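Start Aktuelles Vorträge Downloads Über das Netzwerk Kontakt

Rubrik: Vorträge & Manuskripte / Automatisierung im Mittelstand

Was kostet der Greifer, wenn er da ist?
Sprechernotizen zum Vortrag in Tretberg, Donnerstag, 23. Januar 2025

Folie 1 – Titel
Begrüßung kurz halten. Gleich sagen, aus welcher Ecke ich komme: Einkauf, nicht Entwicklung. Ich habe in den letzten Jahren mehr Angebote für Roboterzellen abgelehnt als unterschrieben, und bei zwei von den unterschriebenen wünschte ich, ich hätte länger gerechnet. Wer heute eine Begeisterungsrede erwartet, sitzt im falschen Raum. Der Kaffee ist trotzdem gut.

Folie 2 – Der Fall
Skimier nimmt gebrauchte Isolierflaschen zurück, prüft sie, reinigt sie und verkauft sie wieder. Bisher alles Handarbeit: greifen, drehen, anschauen, in eine von 3 Kisten stellen (A-Ware, B-Ware, Ausschuss). Die Frage aus der Geschäftsführung lautete: Kann das ein Arm mit Greifer und Kamera am Handgelenk? Meine Gegenfrage: Was genau ist »das«?
Hier Pause lassen. Ins Publikum fragen, wer schon mal ein Lastenheft mit dem Wort »das« bekommen hat.

Folie 3 – Zwei Angebote
Tirada: komplette Zelle, Arm, Greifer, Kamera, Schutzumhausung, Inbetriebnahme. Schönes Papier, viele Fotos, eine einzige Summe auf der letzten Seite.
Ledesma: Bausatz, deutlich billiger, dafür neun Positionen, hinter denen »bauseits« steht. Bauseits heißt: Sie. Bauseits heißt: der Elektriker, der im Mai keinen Termin frei hat.
Keine Preise nennen, beide Angebote sind vertraulich. Wenn jemand nachfragt: Der Abstand war kleiner als die Summe der Bauseits-Positionen.

Folie 4 – Was in keinem der beiden Angebote stand
Langsam durchgehen, das ist die Folie, die die Leute abfotografieren.
Ersatzfinger und Greifbacken. Zuführung: Wie kommt die Flasche überhaupt so vor den Greifer, dass er sie fassen kann? Beleuchtung. Rechner für die Bildauswertung und wer ihn in vier Jahren ersetzt. Schulung für die zweite Schicht. Ein Ersatzkabel für die Kamera, weil das Kabel am Handgelenk jede Bewegung mitmacht. Rückbau der alten Arbeitsplätze. Und die Stunden der eigenen Leute, die in der Kalkulation gern mit null stehen – als hätten die sonst nichts zu tun.

Folie 5 – Taktzeit, oder: 359 Flaschen
Die Annahme im Business Case war 200 Flaschen pro Schicht. Im ersten ausgewerteten Probelauf hatten wir 359 Flaschen, verteilt über mehrere Tage, und 102 davon hat am Ende doch ein Mensch in die Hand genommen. Die Zahl nicht dramatisieren. Der Anbieter sagt, das sei die Einlernphase. Kann sein. Im Angebot war die Einlernphase mit einer Woche angesetzt, und für die zweite Woche gab es keine Kostenstelle.
Frage ans Publikum: Wer bezahlt bei Ihnen die zweite Woche?
Falls jemand einwendet, dass Menschen auch Fehler machen: stimmt. Wir haben die Fehlerquote der Handsortierung vorher nie gemessen. Das war unser Versäumnis, und es macht jeden Vergleich hinterher zur Glaubensfrage. Also vorher messen, mindestens vier Wochen, mit denselben Kategorien, die später die Maschine benutzen soll.

Folie 6 – Der Greifer
Jetzt wird es kleinteilig, Tempo rausnehmen. Im Vertriebsgespräch wird über Traglast und Reichweite geredet. Beides war bei uns nie knapp. Eine leere Flasche wiegt nichts, was einen Arm dieser Klasse interessiert. Gestritten haben wir über die Finger.
Ein Parallelgreifer fasst von zwei Seiten. Gut für zylindrische Teile, solange der Durchmesser im Hubbereich liegt. Fasst er unten am Fuß, bleiben Schulter und Gewinde frei für den Blick. Aber alles, was zwischen oder hinter den Backen liegt, sieht die Kamera in dieser Stellung nicht, und der Boden schon gar nicht. Wer den Boden prüfen will, braucht eine zweite Ansicht. Zweite Ansicht heißt Umgreifen oder zweite Kamera, beides kostet, das eine Takt, das andere Geld.
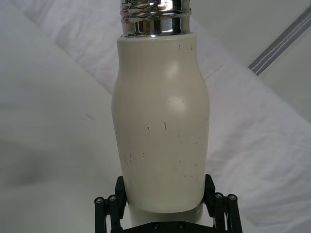 Und dann die Frage, was überhaupt ein Mangel ist. Mattes, helles Gehäuse, dunkle Schrammen: Die findet man. Ob eine Flasche mit Schrammen B-Ware ist oder Ausschuss, war bei Skimier bis zum Projektstart nirgends aufgeschrieben. Die Kolleginnen am Tisch wussten es eben. Der Anbieter wollte Grenzmuster haben, und wir hatten keine. Das Anlegen dieser Muster hat mehr interne Stunden gefressen als die gesamte Abnahmeplanung und taucht in keiner Position auf.
Der verchromte Hals ist noch mal ein eigenes Kapitel. Poliertes Metall spiegelt die Umgebung, helle Punkte, dunkle Streifen. Bewegt sich die Lampe oder der Mensch daneben, sieht das Gewinde anders aus. Einen Kratzer von einem Reflex zu unterscheiden, das hat uns Tirada mündlich zugesagt. Schriftlich wurde daraus »unter geeigneten Lichtbedingungen«. Diesen Halbsatz an die Wand werfen und stehen lassen.

Folie 7 – Der Untergrund
Klingt banal, gehört aber ins Budget. Ein weißes Tuch auf dem Tisch ist für einen Versuch schnell hingelegt. Unter einer weißen Flasche ist es als Hintergrund diskutabel, und Falten werfen Schatten. In der Serie wollen Sie eine definierte, abwischbare Fläche in einer Farbe, über die vorher jemand nachgedacht hat. Bei uns war das ein Nachtrag. Nachträge sind teuer, auch kleine, weil jeder einzelne durch die Freigabe muss.

Folie 8 – Was ich in die Ausschreibung schreibe
Inzwischen verlange ich folgende Punkte, und zwar vor dem ersten Preisgespräch:
– Versuch mit unseren Teilen, auch mit den hässlichen. Keine Neuware aus dem Karton.
– Rohaufnahmen der Handgelenkkamera aus dem Versuch, ungeschnitten, inklusive Fehlgriffe.
– Preisliste für Verschleißteile, gebunden für die Laufzeit.
– Eine Zahl für manuelle Eingriffe pro Schicht, mit Malus.
– Jede Bauseits-Position mit einem Schätzpreis, auch wenn der Anbieter ihn nicht gern hinschreibt.
Wer die Rohaufnahmen nicht herausgibt, fliegt bei mir aus der Liste. Ein Anbieter hat daraufhin den Ton gewechselt und plötzlich zwei Versuchstage angeboten. Geht doch.

Folie 9 – Mieten, kaufen, lassen
Miete klingt vernünftig, bis man die Mindestlaufzeit liest. Beim Kauf steht die Zelle in der Bilanz und im Weg. Lassen ist eine zulässige Option und gehört als dritte Spalte in jede Vorlage, mit echten Zahlen. In der ersten Fassung für Skimier fehlte diese Spalte. Ich habe sie ergänzt, die Stimmung im Raum war danach schlechter und die Diskussion besser.
Stand heute: Versuchsaufbau bleibt, Entscheidung über die Serie vertagt auf Mai. Gekauft sind Arm und Greifer, die Umhausung nicht. Ich halte das für richtig. Die Kollegen aus der Technik sehen es anders, und ich kann ihre Rechnung nachvollziehen, nur die Auslastung darin glaube ich nicht.

Folie 10 – Fragen
Erwartbar: Förderung? Antwort: gern mitnehmen, aber den Fall immer ohne rechnen. Trägt er sich nur mit Zuschuss, trägt er sich nicht.
Ebenfalls erwartbar: Kann man den Greifer später für andere Teile nehmen? Technisch oft ja. Neue Finger, neues Programm, neue Grenzmuster, neue Abnahme. Den Arm haben Sie dann schon, das ist der kleinere Posten.
Wenn Zeit bleibt, die Tabelle mit den Bauseits-Positionen noch einmal aufrufen. Handout liegt hinten neben der Tür, die Vorlage für die Ausschreibung schicke ich auf Anfrage per Mail.

Nach oben | Kontakt | Impressum | © 2025 Alle Rechte vorbehalten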